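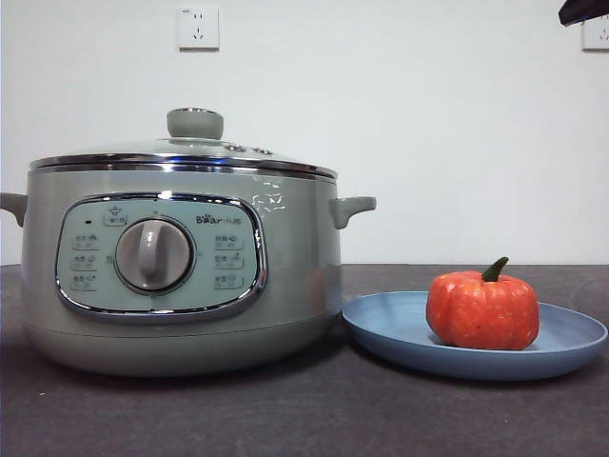

Photo: Hafiz Oei / Medier

Tesura two-finger gripper
Demo unit, Brindgate showroom
Price on request

OK, so I've been selling the Tesura for a while now, and I'll admit most of what I knew about it came off the spec sheet. Then Hidayah Ong invited me to the Brindgate open day and I finally got to stand next to one for a whole afternoon (my feet are still complaining). I've rewritten this page from my notes, because the old one was pretty dull!

The table is set up like a corner of somebody's kitchen. There's a green Bear cooker with a big dial on the front, a blue plate right beside it, and a small ribbed vegetable with a green stem sitting on the plate. The job is to take hold of the vegetable and lift it off. Sounds easy, and then you watch it a few times and start noticing how little flat surface there is for the fingers to go against. Everything's round, everything's lumpy, and the plate has a lip.

I asked Hakim Chin, who was running the table, if he'd slow it down for me, and he did. The fingers come in from both sides, they squeeze, they stop. I kept waiting for a crunch and never heard one. You can set the grip force yourself in 4 steps, and he had it on the second one all day.

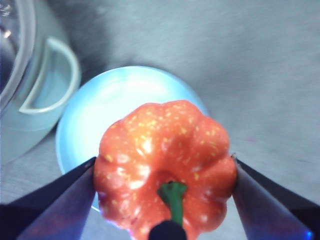

Both fingertips on the vegetable, as the wrist camera sees it.

The wrist camera view was up on a monitor next to the table, and I spent more time looking at that than at the arm, to be fair. You get the stem, the ridges, both fingers coming in from the corners and whatever else is close by. If you're lining up a grip it's a lot nicer than craning your neck over somebody's shoulder.

Endang Lau had brought her own questions, mainly about cleaning. The fingers come off with three screws and you wipe them down with a damp cloth. Please don't put them in a dishwasher. Fouad Abou Zeid wanted to know about cycle life, and I still owe him an answer on that one. Fouad, I haven't forgotten!

What I didn't love: the cable is short. If your arm has a long reach, order the extension with it, and do it up front. We had a long wait on those back in December.

What you get
Gripper body with wrist camera
One pair of tapered fingers, fitted
Cable, 68 cm
Mounting plate and screws
Printed setup guide

Spare fingers and the extension cable are sold separately. We keep some 200 pairs of fingers in stock, so those normally go out the same day.

If you want to try it on your own stuff, Hidayah takes bookings for the demo table at Brindgate. Bring whatever you need picked up, as long as it fits on a plate.

Page updated 14/03/2023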